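Cook the Corn Less

Most written instructions for corn on the cob specify a boiling time, and most of those times are too long. I have kept cooking notes for several summers, and my position has hardened: a fresh ear needs four minutes in water that is already boiling, and everything past that point is paid for in texture. The longer times still printed in household manuals were set for a different vegetable, and they should be retired.

The case begins with sugar. An ear of sweet corn is a store of sugars that the plant is trying to turn into starch. Picking does not stop the process. In the older varieties it ran fast enough that an ear left on a warm counter overnight was noticeably duller at lunch the next day, and the old advice to boil the water before walking out to the garden was sound. A starchy kernel does need time. The starch has to take up water and swell before it is pleasant to eat, and ten minutes of boiling was a reasonable allowance for it.

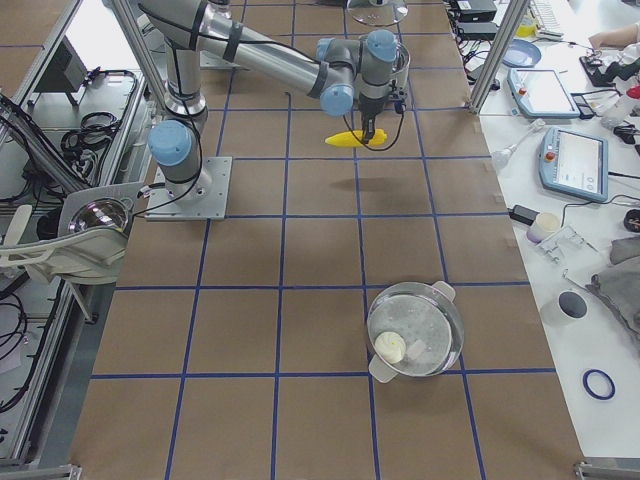
Toy corn and a stainless steel pot.

Modern supersweet varieties begin with more sugar and convert it slowly. The kernel arrives at the kitchen already tender, with a thin layer of starch and a great deal of juice. What heat has to do is warm it through and set the milky interior slightly, so that it holds when bitten. Both are finished early. Continued boiling then works on the skin of the kernel, which toughens against the teeth while the inside goes slack. People who complain that current corn is sweet but has no character are often describing this effect. They have bought a new variety and cooked it on the old schedule.

Suqin Cao, who grows two of these varieties outside Dromudley and sells them from a table at the end of her road, cooks hers for two minutes. I find that slightly short. The kernels nearest the cob remain raw in flavor, and on a thick ear the butter does not melt evenly. Her answer is that the raw flavor is the point. We have had this exchange every August and I do not expect it to be settled, but the distance between her figure and mine is small compared with the distance between either of us and the ten-minute school.

Timing depends on the vessel, and the vessel is where most home cooks lose control of the result. A cold ear lowers the temperature of the water, and a small pot takes longer to recover than a large one. If the count starts when the corn goes in, the small pot undercooks. If it starts when the boil returns, the small pot overcooks, the ears having sat in very hot water throughout the recovery. The shape matters as well. An ear lies flat, and a pot chosen for soup is usually narrower than it should be. A stainless steel pot with two side handles, of the kind shown here, is the correct general type, provided that it is wide enough for an ear to lie under the water without being propped against the wall. I use an old Kröger pot that meets this condition and has no other merit.

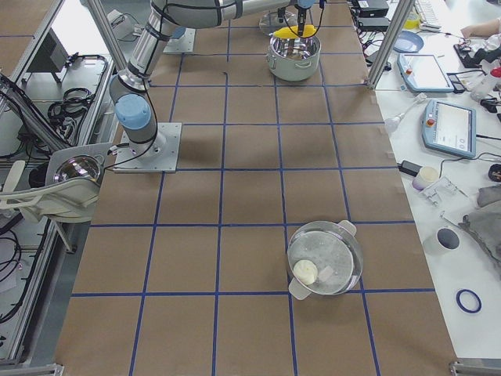

Glass cookware deserves a separate remark. It allows the boil to be judged without lifting the lid, and it is easy to clean. It also heats more slowly than thin steel on the burners I have used, and I would not choose it for more than a single ear. My own piece is a Bamitik, bought for sauces and better suited to them.

Salt is the next point of dispute. The claim that salted water toughens corn is repeated constantly, and I have not been able to reproduce it at any concentration a person would want to eat. I have also not found that salt in the water flavors the ear to a useful degree. The skin of the kernel is a good barrier. Salt applied afterward, over butter, stays where the tongue meets it. The water should be left plain, and the same goes for sugar and milk, both of which turn up in older instructions and both of which are poured down the drain.

There remains the matter of doneness. Color is a poor guide. Yellow kernels deepen within the first minute and change little after that, so a bright ear may be underdone, finished or ruined. Pressing with a fingernail works on raw ears at the market and is unpleasant on hot ones. I settled on a probe thermometer, a cheap Grova with a thin tip, pushed in lengthwise between the rows. At 185 degrees Fahrenheit the kernel is set and still full of juice – the reading climbs quickly from there, so the ear should come out at once. After a season of this I found that the clock agreed with the probe almost every time, and I put the probe away. 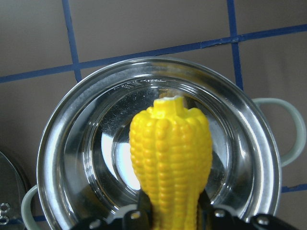 What about the grill?

Grilling does not escape the argument. An ear roasted in its husk is being steamed, and it follows much the same rules on a slower curve. An ear roasted bare is a different dish, in which some drying is wanted and the sugars are meant to brown. The older, starchier varieties are arguably better for this, as they have the body to stand up to direct heat. Supersweet ears tend to wrinkle before they char. If a grower near you still offers one of the old kinds, buy it in July, cook it over coals, and give it as long as it needs. For the rest of the crop, set a timer for four minutes and stand near the stove.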